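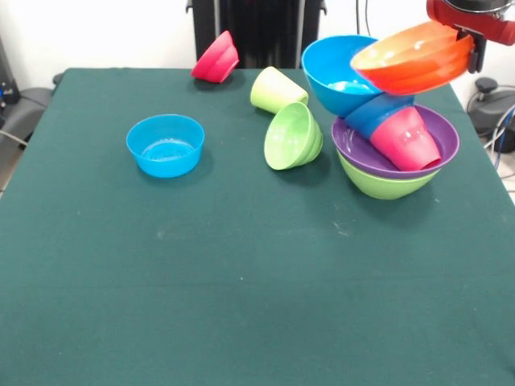 The Stack That Counted as a Success

Notadari wants you to know that its table-clearing robot gets the job done. The company's sales deck says the arm, sold under the name Kunulness, sorted plastic cups and bowls without a fault through 230 trial runs. Then a bowl went over the side of a cafeteria counter in February, the arm kept going, and the word "fault" started to look slippery.

I asked to see how the trials were scored. What I got, after a month of polite emails, was a spreadsheet and an afternoon in the lab.

The task sounds easy. There is a cloth-covered table and a set of bright plastic dishes, some upright, some on their sides. The red gripper pinches a bowl by the rim, lifts it and adds it to a pile. A bowl held by one edge hangs at a tilt, and the pile it is headed for may already be a purple bowl inside a green one with a cup lying across the top. A person would stop and straighten that out. The arm has no step for straightening.

It also has no good way to know it has let go of something too soon. The fingers report how far they are open. They do not report what they are holding, and a thin rim reads almost the same as nothing at all. In 28 of the logged runs, the software recorded a clean placement while the video showed a dish sliding or tipping afterward. All 28 were marked as passes.

"The run ends when the gripper opens," said Merike Ramanauskas, who wrote the test plan before leaving the company. "If it falls a second later, that's the next run's problem."

Notadari calls this a labeling issue. A spokesman told me the February drop hurt no one, that plastic is forgiving, and that a patch has gone out. Maybe so. The cafeteria, at the Talavera office park, has 21 tables and serves people who carry hot soup past that counter – and the arm did not stop moving when the bowl fell. It reached for the next one.

Eltel, the contractor that installed the unit, has since put up a rail and a second stop button. Neither changes what the arm can feel. The patch adds a short pause after each release and a camera check of the pile. I asked how often the check catches a bad stack. Notadari said the numbers were still being reviewed.

The sales deck, last I looked, still says 230.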